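旧厂房里的公共图书馆：莱利多的更新之路

本刊特稿　2025年8月26日

莱利多河下游的埃斯基尔森纺织厂停产以后，厂区曾长期闲置。锯齿形屋顶下的主车间朝北开窗，采光均匀，柱网规整，这些当年为织机而设的条件，后来成为市政部门决定将其改建为公共图书馆的重要依据。改建工程自立项至开放历时较长，其间方案数度调整，最终保留了原有砖墙、钢柱及大部分屋架，新增部分集中于楼梯、设备间与地下书库。

承担设计工作的纳瑟建筑事务所在前期调研中提出，旧工业建筑转作文化设施，首要问题在于荷载。书架满载时对楼板的要求高于一般办公用途，而原车间二层系按轻型整理工序设计，难以直接承受密集藏书。事务所据此将开架图书主要置于底层，二层改为阅览、研讨及社区活动空间，并对27根钢柱逐一进行检测和加固。

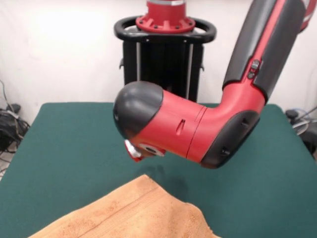
声学处理是另一项难题。砖墙与金属屋面反射较强，车间原有的混响时间远超阅览室的适用标准。设计方未采用满铺吊顶，以免遮蔽屋架，改在檩条之间嵌入吸声板，并于书架端部设置织物面层。开放后的使用反馈显示，底层中央区域的安静程度基本达到预期，但靠近入口一侧仍受门厅人流影响，有关部门已将增设隔断列入后续计划。

馆长拉米尔·曼古巴特自筹备阶段即参与此项工作。他在接受本刊采访时表示：“图书馆的服务半径决定其选址价值。厂区四周原是职工住宅，居民年龄偏高，步行可达比馆舍规模更为要紧。”基于这一判断，主入口由原来的货运大门移至住宅区一侧，沿途增设坡道、座椅与照明。

目前，全馆设阅览座位513席，工作日下午的使用率普遍较高。二层活动空间实行预约制度，面向周边学校、社团及个人开放，单次使用以两小时为限。 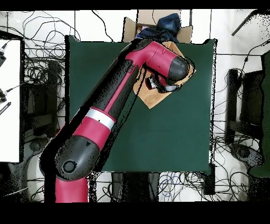 深绿色台面上方的红黑两色机械臂，夹爪朝下。

馆藏建设方面，图书馆在常规采购之外，设立了地方工业文献专藏，收录原厂的织样册、工资簿、设备图纸及职工刊物。该批资料移交时保存状况不一，部分纸张酸化明显，织样册中的染料亦有迁移现象。馆方将整理工作分为清点、除尘、修复、编目四个环节，截至今年6月，已完成编目593件，其余仍在分批处理。曼古巴特指出，专藏不宜只供研究者调阅，凡条件许可的资料，均应以复制件形式进入开架区，使曾在厂内工作的居民及其后代能够就近查看。

与此相配合，馆方开展了口述史采集，先后访问退休职工近40人。访谈内容涉及轮班制度、学徒培训、厂办托儿所及历次设备更替，录音经本人核定后方可公开。部分受访者对车间旧貌的回忆，还用于订正改建图纸中若干不确之处，例如二层东端一处封堵的门洞，即依据多名老职工的说法重新打开，现作为疏散通道使用。
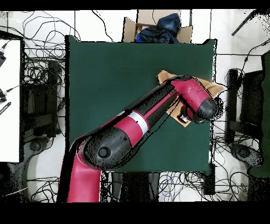 旧厂房改建的经济账，历来是各地讨论的焦点。就莱利多而言，结构加固与屋面保温占去相当比例的投资，单位面积造价与新建馆舍大体持平，节省有限。支持者认为，保留原有建筑可减少拆除废料，并延续街区的空间格局；持审慎态度者则提出，高大空间的冬季采暖费用长期偏高，运营补贴应当提前列明。邻近的普利斯特代尔在筹划粮仓改建时，即要求设计单位一并提交为期十年的能耗与维护测算，作为审批的必备文件。

莱利多图书馆现行的采暖方案为分区控制，夜间仅维持书库与专藏室的温湿度。二期工程拟将原锅炉房改为少年儿童阅览室，目前处于方案征询阶段，居民可在馆内服务台查阅图纸并提交书面意见。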